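Blackburn Homes Near Sellout in Second Phase
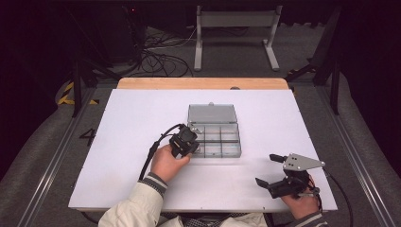 Builder Stindent has sold all but 24 of the lots in the second phase of Blackburn, the single-family development off Evitz Road. Floor plans in this phase run up to 3312 square feet, and the smallest has 2459. Sales manager Margit Nyberg said most buyers have picked the three-car garage, which now comes with a hobby room behind it. The room has a long counter and wall space for shelving.

Streets and sidewalks in the phase are finished -- the walking trail to Hirnoter Park should open in May. Buyers pay a $1000 deposit to hold a lot. The model home is open until 5 p.m., and Janaína Lacerda in the sales office has the current lot map.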